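Kirkegaard 514 Freestanding Coat Rack and Shelf Unit

Item no. 876-63
Made by Kirkegaard, sold and shipped by Podard Home Supply
Page updated 2018-08-10

Overview

The Kirkegaard 514 is a freestanding coat rack with a top shelf, a hanging rail and a low shoe shelf. It needs no wall fixings, so it can be used in rented apartments, offices and hallways where drilling is not allowed. The uprights are powder-coated steel tube. The shelves are solid beech with a clear oil finish.

The 514 replaces the older 512, which had a plastic foot at each corner. The new version has threaded steel feet that can be turned by hand to level the rack on an uneven floor. Shelves from the 512 do not fit the 514, as the mounting holes are spaced differently.

What is in the box

Two side frames
One top shelf
One hanging rail
One shoe shelf
Four leveling feet
Six double hooks
Bag of screws and washers
Hex key
Printed instructions

Size and weight

Height: 63 inches with the feet turned all the way in
Width: 32 inches
Depth: 15 inches
Net weight: 29 pounds
Maximum load, hanging rail: 44 pounds
Maximum load, each shelf: 33 pounds

The load limits apply to weight spread evenly along the rail or shelf. Heavy bags should go on the shoe shelf. If the rack will stand where small children can reach it, order the wall strap (item 517), which fixes the top of one side frame to a wall stud. The strap is not included.

Colors

Black frame with beech shelves
White frame with beech shelves
Gray-green frame with beech shelves

The gray-green frame is made in smaller batches and may take longer to ship. Beech varies in tone from board to board, and the two shelves in one box may not match exactly. They will darken a little over the first year.

Assembly

One person can put the rack together with the hex key supplied. Lay one side frame flat on a rug or blanket and attach the shoe shelf first, then the rail, then the top shelf. Leave all screws slightly loose until the second side frame is on. Stand the rack up, set the feet, and then tighten everything from the bottom up.

The double hooks slide onto the rail and must be put on before the second side frame is attached. This step is easy to miss in the printed instructions, where it appears on the back page. A corrected sheet has been packed with all units made since April.

Care

Wipe the frame with a damp cloth. Do not use scouring powder on the powder coat. The shelves can be wiped down with mild soap and water and should be dried right away. Re-oil them once a year with any clear furniture oil. Wet shoes should be set on a tray, as standing water will leave a gray mark in the wood.

Parts and accessories

Wall strap, item 517
Extra double hooks, pack of two
Boot tray for shoe shelf
Felt pads for leveling feet
Replacement screw bag

The Plirham umbrella stand clips to either side frame and fits this rack without an adapter. The Daliditz basket set was designed for the 512 and is too deep for the 514 shoe shelf, but the baskets can be used on the top shelf.

Shipping and returns

The rack ships flat in one carton. Orders go out within three working days for black and white. Returns are accepted within 30 days if the rack has not been assembled and all parts are in the carton. Return postage is paid by the buyer unless the item arrived damaged. Please report damage within five days of delivery and keep the carton until the claim is settled.

Warranty

Kirkegaard covers the steel frame for five years against broken welds and peeling finish. The shelves, hooks and feet are covered for two years. The warranty does not cover outdoor use, loads over the limits given on this page, or shelves that have been cut or painted.

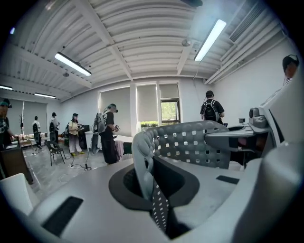

Light gray finger with a grid of small square holes, on a gray hand-held gripper.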